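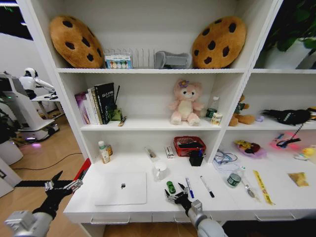
Open shelving

Open shelving is any set of shelves with no doors on the front, so whatever you put there stays on show. I've lived with it for years and written most of the storage entries on this site, and I still think it's the most useful (and most argued over) bit of furniture in a family house. This entry covers the household sort, the kind that ends up with cushions at the top, books and soft toys in the middle and a working surface at the bottom.

Names

People call it all sorts. In Turnetdale, where I grew up, it was always "the rack", even when it was a lovely painted piece in the front room. Over in Fesham they say "the openings", meaning the compartments, and then use the word for the whole unit, which confused me no end when I moved. Shops tend to say shelving unit or cube unit. When the lowest level is at desk height, you'll also see desk shelving, and that's the type I know best.

Layout

A unit is made of uprights and shelves, and the spaces between them are called compartments or bays. The white one at the start of this entry has a top shelf, a middle level and a lower compartment at the level of the desk, a very common way of doing it. White is popular because it makes a small room feel lighter, though it does show every fingerprint!

The desk-level compartment is where the small stuff gathers. On that white unit it has bottles, a clear case, a red mesh basket and a black pen holder, and I'd say that's a fair sample of what lands at hand height in anybody's house. Toy cars turn up on the desk itself, of course. I have trodden on enough of ours to be glad when one is parked up there.

What goes where

Most advice says heavy things low and light things high, and I agree with it. Cushions are perfect for a top shelf as they weigh next to nothing and won't hurt anyone if they come down. The big plush cookie ones are brilliant for this – they're bulky, they don't fold, and there is nowhere else in the house to put them. A cookie cushion will lean quite happily against the side of a compartment, and you can tuck something flat or upright into the gap next to it, such as a clear rack with dividers.

Paints are a matter of opinion. I like a watercolour set kept high up, and my sister-in-law keeps hers on the desk and has the carpet to prove it.

Books want an upright to lean on. A short row with nothing at the end will slide, so people use whatever's handy: a pencil cup, a jar, a teddy. Soft toys make poor bookends, I have to say, but they fill a half-empty shelf very nicely and children can see at a glance who is home. A pink teddy with a flower on her head next to a water bottle is just what a shared shelf looks like after a week or two.

Baskets and holders

Anything smaller than your hand needs a container. Mesh baskets let you see roughly what's in them without tipping the lot out. Clear cases do the same job for things you'd rather keep the dust off. Pen holders go at the front, where you can reach them, and if you put them behind the basket you'll simply end up with a second lot of pens on the desk (I've got 2 jars of them now and couldn't tell you which ones work).

Makers

In our part of the world the best-known units came from Lambrakis, who sold them flat in long boxes with a bag of pegs. The Lambrakis 344 was the one everybody had, and I believe the number was only the page order from an old catalogue, but I've heard other stories. Mandeck came later with a desk-height version and thicker shelves. The Mandeck shelves sag less. The Lambrakis ones are easier to move, as you can get the whole thing apart with eight turns of a key and carry it upstairs in pieces.

Dusting

It's the great complaint against open shelves, and I won't pretend otherwise. Start at the top and work down. Take everything off one compartment at a time, wipe with a barely damp cloth, and put it all back before you start the next. Plush things can be shaken out of the window or gone over with the brush end of the vacuum. I do ours properly in July when the windows are open, and in between it gets a quick flick round the front edges.

See also

Alcove shelves
Bookends
Desk tidies
Toy storage

Last updated January 2019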